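Pletley – word list of kitchen and household Turkish

Version 5

About this collection

Pletley is a list of 141 everyday Turkish words and short phrases, with English meanings and notes on use. The words come from the speech of two families, Aydoğan and Enisetti, who lived on the same street for many years and borrowed expressions from each other. I started to write them down in a notebook in August, when I was staying with my aunt, and later I typed them into a table.

It is a small collection and it doesn't try to be a dictionary. Many of the words are in any good dictionary already. What you may not find there is the way they are used at home, for example which word is said to a child and which one to a guest.

Files

words.csv – the main table, one entry in each row
phrases.csv – longer expressions, linked to the main table by entry number
notes.txt – remarks that were too long for the table
changes.txt – list of corrections between versions

All files are saved as UTF-8. If you open them in a spreadsheet program and the letters ğ, ş and ı look broken, please choose the encoding by hand at import.

Columns in words.csv

id: entry number, never used again after an entry is deleted
word: the spelling we agreed on
heard_as: the spoken form, if it is different
meaning: short English meaning
family: A for Aydoğan, E for Enisetti, AE for both
room: kitchen, hall, balcony, bath or any
sure: yes or no

The column "sure" needs a small explanation. I wrote "no" when I heard a word from only one speaker, or when two speakers gave me different meanings. There are 20 such entries. Please keep this mark if you copy the data to another place.

How the words were collected

Most entries were written down during cooking or cleaning, in the evening. I didn't use a questionnaire. When I asked direct questions, people gave me the polite school word, so I stopped asking and only listened. Afterwards I read the list aloud and the speakers corrected me. Ozan Türkmen checked the spelling of the whole table and added the notes on vowel length.

Words for light and shade

A short group of entries, all with the room value "any", is about the light in a house. "Gölge" is shade or shadow, "loş" is a dim place, and "soluk" is used for a pale color. In both families "kirli beyaz", literally dirty white, is the normal name for off-white, and it has no bad meaning.

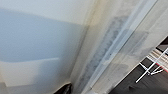
Known problems

Plural forms are not treated in the same way everywhere. In the older entries I gave them inside the meaning, in the newer ones they are missing.

The difference between "kap" and "kâse" is not clear in my notes. One speaker used the first for any vessel, another only for a deep one.

Some entries marked E could also be AE – I didn't have time to ask again.

Use and corrections

You may use the list for teaching and for private study. If you publish something from it, please name Pletley and the version number. The older list, Nuletti, is replaced by this one and should not be mixed with it, as the entry numbers are different.

Corrections are welcome. Please send the id, the present text and your proposal in one line, and say where you heard the word.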